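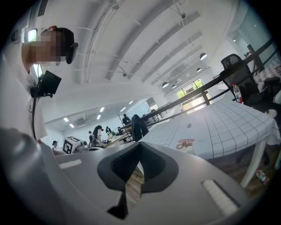
The black pendants in the big room at Kozan, with the trees behind the far windows.

I'd been to Kozan maybe a dozen times before it occurred to me to ask about the lamps. You know how it is with ceilings. You go in, you find your friends, you put your coat on a chair, and you don't look up until one day you're early and there's nothing else to do. So I looked up, and then I bugged the woman at the door until she gave me a phone number, and that's how I ended up spending a long morning with Tanner Kowalchuk.

Tanner runs Zendasine, a small outfit in Ostonberg that fixes up old halls and workshops for people who want to use them for something else. He did Kozan over one summer, and he still goes back to it a lot, partly for work and partly (I think) to check on it. He'd brought his own coffee in a thermos and offered me the lid to drink out of, which I accepted.

My first question was the lamps, obviously. Why black, and why that dome shape?

"Because the ceiling is white," he said, and laughed. "No, okay, that's really most of it. The whole ceiling was going to be white, the beams too, and when you do that in a room this tall it kind of floats off. You stop noticing it. I wanted something hanging down that your eye would catch on. If I'd picked white shades you'd have lost them completely."

They came from a dealer in Surska who clears out old factories. Tanner had gone over there to look at doors and came back with no doors and a van full of shades wrapped in moving blankets. He paid $115 apiece, and he told me that figure twice, a little proudly.

"The guy wanted more. But a few had dings in the rim and I kept running my thumb over the dings and sighing. My wife says I'm embarrassing to shop with."

He hung them in a line toward the windows, and that took some arguing. The people renting the hall had wanted them spread out in a grid, the same distance from each other in every direction, so every part of the floor got the same light. I said that sounded pretty sensible to me.

"It is sensible! For a supermarket. Look, I drew it for them both ways. I even hung party balloons on string for an afternoon so they could see it. With the grid you walked in and you got balloons everywhere. With the line you walked in and you looked straight down to the windows and the trees. And then they got it right away. The balloons did my job for me."

For the far section, where people tend to sit and read things, he went with flat rectangular lights set up into the ceiling. They're about as plain as lights get. I told him I'd never noticed those either, and he looked delighted.

"Good, you're not supposed to. Over there you need to see your paperwork. I'm not going to make somebody squint at a form for the sake of my nice lamps."

We got onto the pipes next. If you look up at Kozan you can see thin pipes and cables running along under the ceiling, right out in the open, and I had always figured that was a style thing, the way every burger place has had exposed ducts for years now. Tanner made a face.

"It was a money thing. A suspended ceiling would have hidden all of it and it also would have brought everything down by I don't know how much, and you'd lose the beams. And we'd have blown the budget before we touched the floor. So I said fine, leave it, but if it's going to be seen it's going to be straight. We ran 318 feet of new cable up there and I made the electrician redo one stretch because it sagged. He didn't talk to me for a couple of days."

Was it worth it?

"For me, sure. I'd see that sag every time I came in. I've got one at home over the washing machine and it drives me up the wall."

The beams are the part he likes best. They were brown when he started, a heavy dark brown that had been put on in several coats over the years, and under that was a layer of something greenish that he still doesn't have a name for. Scraping was slow. They had a rolling scaffold that only just fit through the door, and one wheel squeaked so badly that a neighbor came over with a can of oil. Tanner had planned to be finished with the ceiling before August, and in August they were still up there with scrapers and wet rags around their necks.

"Heat goes up, right? Everybody knows that. I knew that. But you don't know it until you're lying on a scaffold right under a roof in the middle of summer. We started at five in the morning and quit at lunch. Best sandwiches of my life, by the way. Everything tastes good when you've been doing that."

I asked him if painting the whole thing white had felt risky. White shows dirt, white looks like a hospital, all the stuff people say.

"People did say it. The hospital one especially. But I don't think it's white that makes a hospital, I think it's the floor. You put shiny gray vinyl under a white ceiling and yes, you're waiting for a nurse. You put wood under it and you're fine."

The wood floor at Kozan was already there, under carpet. He pulled up a corner on his first visit with a pair of pliers, while the person showing him around was off taking a call, and he says he decided on the spot to take the job. The boards weren't in great shape. There were glue patches, and near the door a stretch had gone black from years of wet boots. He sanded what he could and replaced what he couldn't with boards from a school gym, and he dared me to find the join. I got down on my hands and knees. I did not find the join.

"I'm not going to tell you," he said. "I'll tell you it's not where you're looking."

The railing I would have guessed was new. It's black metal, very plain, and it goes so well with the lamps that I assumed he'd ordered it to match. Nope! It was there all along, painted the color of pea soup, and the first plan had it going to the scrapyard.

"I had a guy coming to cut it out. He was booked. And then I leaned on it to eat my lunch, and it was a really good height to lean on. That was the whole thought process. I called him and said forget it, and I bought black paint. After that I went looking for black lamps. So if you want to know the true answer to your first question, it's probably the railing. I just like the ceiling answer better."

He's less happy with the glass partition. He wanted some kind of wall there so a meeting could go on without the whole hall listening in, and glass meant it wouldn't eat up the daylight. That part worked out. What he hadn't planned on was how much it reflects. At certain hours you look at it and get the room back at you, and new people have a habit of waving at themselves.

"I've walked into it," he said. "Put that in. I had it installed, I cleaned it myself, and I walked into it carrying a box of switches."

And the windows? They're big, and there's a lot of green outside, and I said I thought it was lucky to have trees that close in that part of Ostonberg. He told me there had been blinds on every window, the vertical kind with the little chains along the bottom, and half the chains were broken so the slats twisted around and clacked whenever somebody opened a door. He took them all down on day one and hasn't put anything up since. The renters asked for curtains once, for a movie night. He lent them some bedsheets.

The whole job took longer than he'd quoted, by three weeks, and the bill for paint alone made him go sit in the van for a while. I asked what he'd do differently, and he thought about it long enough that I drank the rest of my coffee out of the lid.

"The switches," he said finally. "They're all together by the door, and there's no logic to them. I labeled them, then the labels fell off, then somebody labeled them again, wrong. So every evening whoever's closing up does this little concert with the lights, on off on off. I should have put the pendants on their own switch at the other end. I could still do it. I'd have to open the wall up."

Would they let him?

"I haven't asked. I'd kind of have to go in when they're closed."

Then he screwed the lid back on the thermos and went to take another look at that one stretch of cable, which he thinks may be starting to sag again. I looked too. It seemed straight to me, but I'd also missed the join in the floor.

Posted 3/7/26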